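Workshop tips: sharing the bench with a robot arm

Written for the people of the Grellau packing shop, and for anybody who gets an arm on his bench soon. Last changed 11/12/2019.

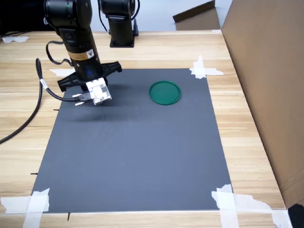
1. Keep the mat where it is

The mat is the place where the arm expects to find things. If it moves by the width of a finger, the arm goes to the old place and closes on air. We fix the corners with white masking tape and draw small black marks on the table with a pen. When a corner comes up, press the mat back to the marks first and only then put new tape. Two strips laid as a cross hold better than one long strip. Pull the old tape off completely, otherwise the mat lies on a bump.

To remove glue from the table, use warm water with a drop of washing-up liquid and leave the cloth on it for a few minutes. Do not scrape with a knife. The marks must be drawn again if you wash them away, so clean beside them and not over them.

2. One thing on the mat

Before you start a run, take away everything that the arm does not need. Cups, pens and the tape roll belong on the shelf. Lids are put down one at a time, with some free space on every side. A lid which lies near the edge is often pushed to the floor, and then it has to be washed again.

3. Cables

Look at the cables each morning before you switch on. The thick one needs a wide bend and should lie freely on the table. Never put a box on it. If a cable is rubbing at the same point, tell the shift leader and write it in the book. A piece of tape around a damaged cable is not a repair.

4. Where to put your hands

Press stop, wait until the arm stands still, then reach in. This is valid also when it looks idle, as it can be waiting for the next order. Please leave the yellow and black warning label readable and do not stick notes on top of it. Long sleeves are rolled up, and rings and lanyards stay in the locker.

5. Cleaning

Wipe the mat with a damp cloth and let it dry before the next run. For the gripper use a dry brush only. The screws on the white sensor housing are not for us. When they are loose, the technician from Lalano has to come.

What is different now in the work

Before January each of us sorted lids by hand for the whole shift, and many had pain in the wrist in the evening. Now the arms take the plain lids, in boxes of 300, and we do the checking, the odd sizes and the refilling. The pain is less. On the other side, the work is more quiet and one stands more alone, and some colleagues miss the talking at the long table. We asked for a common break of 14 minutes in the morning and we got it.

It was also asked if there will be fewer jobs. Ó Dubhghaill, our owner firm, has put in writing that no place is cut during the trial. What comes after the trial is not yet written, and I think it is right to keep asking.

Learning the Futidow panel took me 40 hours, and I am not a quick person with screens. Ask for your training hours in paid time. Do not learn it in your lunch.

Small things that help

Keep a second roll of tape in the drawer, under the pen.
Change the position of your feet often, a checking place makes you stand stiff.
If fault 151 comes on the panel, the mat has moved. Go back to tip 1.
Write faults down with the hour, even the little ones. The next shift will be glad for it.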